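4 Fitting the Fatholm ceiling airer

4.1 Before you start

Read section 3 (Parts and tools) first. The fixings in the pack suit timber joists only. For concrete ceilings, order the Parau masonry pack. For suspended ceilings or plasterboard without a joist behind it, do not fit the airer.

Keep the area below the airer clear until the cord has been load-checked (4.5).

CAUTION: Check for cables and pipes before drilling. Switch off the lighting circuit at the switchboard if the airer will be mounted within arm's reach of a ceiling light.

4.2 Marking out

1. Find the joists and mark the centre line of each in pencil. Joist spacing varies in older houses, so mark both joists separately and do not measure across from the first.

2. Choose which way the airer will run. Rails at right angles to the joists are preferred. If the rails must run parallel to a joist, fit a timber batten across two joists and mount both pulleys on the batten.

3. Mark the position of the double pulley. It goes at the end nearest the cleat wall.

4. Measure 1823 mm from the double pulley mark and mark the position of the single pulley. If this does not fall on a joist, either pulley may be moved inwards by up to 118 mm. Do not move a pulley outwards – the cord will pull the end frames apart when the airer is raised.

5. Check that the nearest rail will clear the wall by at least 388 mm. Less clearance will not damage the airer, but sheets and towels will touch the wall and dry unevenly.

Note: In laundries with a sloping ceiling, both pulleys must be at the same height. Use packing blocks under the lower pulley if needed. Blocks are not supplied.
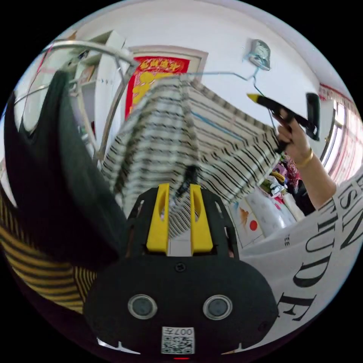
4.3 Fitting the pulleys

1. Drill a pilot hole at each mark to the depth given in section 3. Keep the drill square to the ceiling.

2. Turn the pulley plate until the wheel lines up with the run of the cord. On the double pulley, both wheels face the cleat wall.

3. Drive the screws by hand for the last few turns. The plate should sit flat with no gap. If a screw keeps turning without tightening, it has missed the joist. Fill the hole and mark out again.

4. Pull down firmly on each plate. There must be no movement.

CAUTION: Do not use an impact driver on the pulley plates. The plates are cast iron and can crack around the screw holes.

4.4 Assembling the rails and threading the cord

1. Lay the end frames on a folded blanket or other soft surface with the eyelets facing up.

2. Slide the rails through the end frames. Leave the same overhang at both ends. The overhang may be trimmed in small rooms, but leave at least 46 mm outside each frame.

3. Tie the short cord to the eyelet of the far end frame. Use a bowline or a figure-eight loop. Granny knots slip under a wet load.

4. Pass the free end up through the single pulley, along the ceiling and over the outer wheel of the double pulley.

5. Tie the long cord to the near end frame and pass it over the inner wheel of the double pulley.

6. Bring both cords down to the cleat together. Check that they do not cross between the double pulley and the cleat.

7. Fit the Eichhorn cleat to a stud or to solid masonry, out of reach of small children. Set the jaws upright so that the cords enter from the top.

8. With the airer at its lowest position, level the rails by adjusting the far knot. Join the two cords below the cleat with an overhand knot and trim the ends. Seal synthetic cord with a flame. Whip cotton cord with thread.
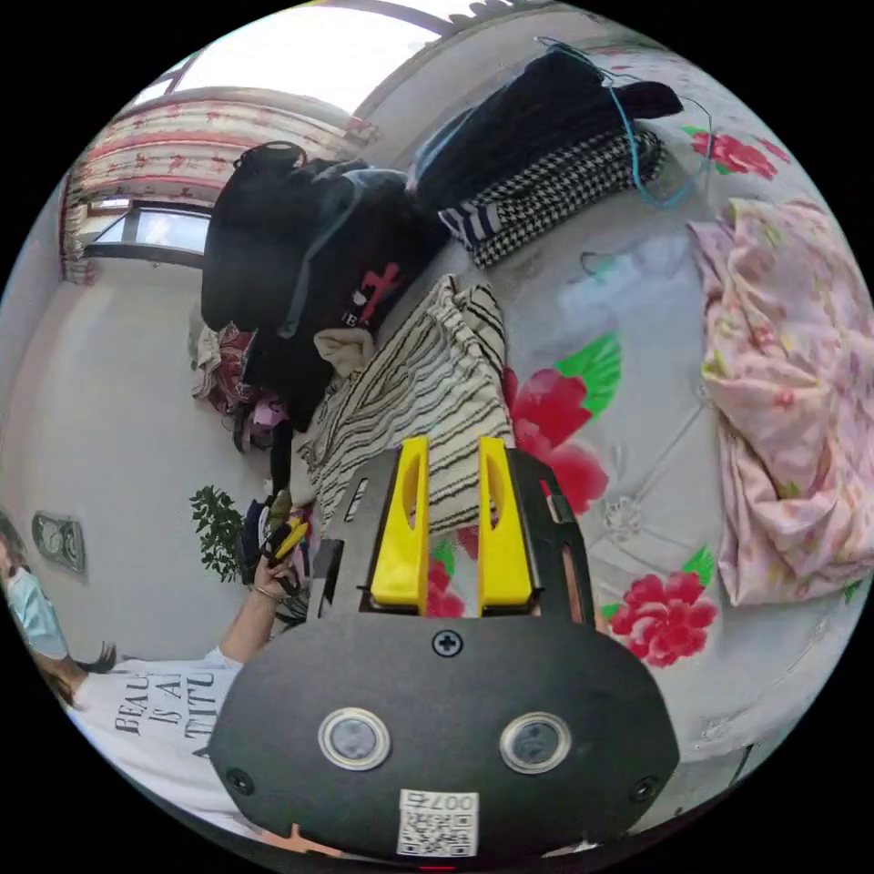

Fig. 4-2 – Person at left.

4.5 Load check

1. Raise the empty airer to full height and secure the cords with two figure-eight turns and a locking turn.

2. Lower it again under control. The cords should run freely and the rails should stay close to level. If one end lags, check the cord for twist at the pulley.

3. Hang a damp load, spread evenly along the rails, and raise the airer halfway. Leave it for an hour. Measure the height of each end before and after.

4. New cord will stretch. If the airer drops evenly, take up the slack and repeat. If one end only has dropped, retie that end.

WARNING: The airer is for clothes and household linen. Do not hang plants, bicycles or cookware from it. Do not let anyone pull themselves up on the rails.

4.6 Using the airer in the first month

Recheck the pulley screws after the first week of use. In houses where the ceiling timber dries out over winter, check them again in August.

Bare timber rails may mark pale fabric while the oil finish cures. Wipe the rails with a dry white cloth, and if any colour comes off, hang dark items only until the next check. The Primley rail covers listed in section 8 can be fitted from the first day.

Keep the lower edge of the load above head height in walkways. Open a window or run an exhaust fan while washing is drying. Continue to section 5 for cord replacement.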